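Hirodwood Staff Forum > Operations > Packing and Presentation
Topic: Two-arm station at Pritport, effect on bench assignments

bench_lead_pritport
Posted 8:40 a.m.
Colleagues are asked to use this thread for questions about the two-arm station. Under the plan issued in June, the station will handle the placing and removal of small pieces in jewelry boxes. Bench staff will keep inspection, repair and final sign-off. No position is being removed under the plan. The work at present involves a gripper reaching into the lower compartment of an open box, with a second arm standing by.

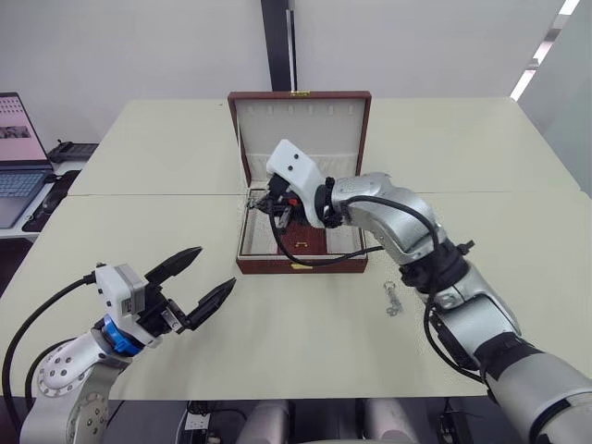 Reply 1: Rotation and job grades

whitlock_returns
Posted 9:15 a.m.
I wish to record a concern. The plan states that no position is removed, but it does not state that grades are protected. Placing fine pieces is a graded skill at Whitlock. If it passes to the station, the affected staff will need written confirmation of their grade.

bench_lead_pritport
Posted 9:32 a.m.
The concern is noted. Grades are covered in section 82 of the site agreement, which remains in force. I will request a written statement for Whitlock.

finishing_2
Posted 10:05 a.m.
I do not share the concern to the same degree. Repetitive placing is the main source of wrist complaints on our bench, and I would gladly give it up. My reservation relates to chains. A bunched necklace requires judgment, and the procedure should say plainly who untangles it. At this stage of the work there are two silver pieces lying beside the box, one of them tangled, and the long compartments of the tray are still empty.
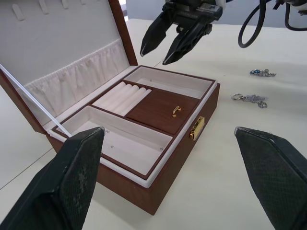 Bevby, June

Notice to all benches, copied here at the request of the site office. Tangled chains will be separated by bench staff before they are presented to the station. Time spent on this task is to be entered under code 1083 and will count as skilled work.

whitlock_returns
Posted 1:20 p.m.
The notice settles the chains. It does not settle the grades, and I must disagree with the view that the two matters can be handled separately.

finishing_2
Posted 1:48 p.m.
Can the site office confirm whether code 1083 also applies to the late shift? Our sheet still lists code 81.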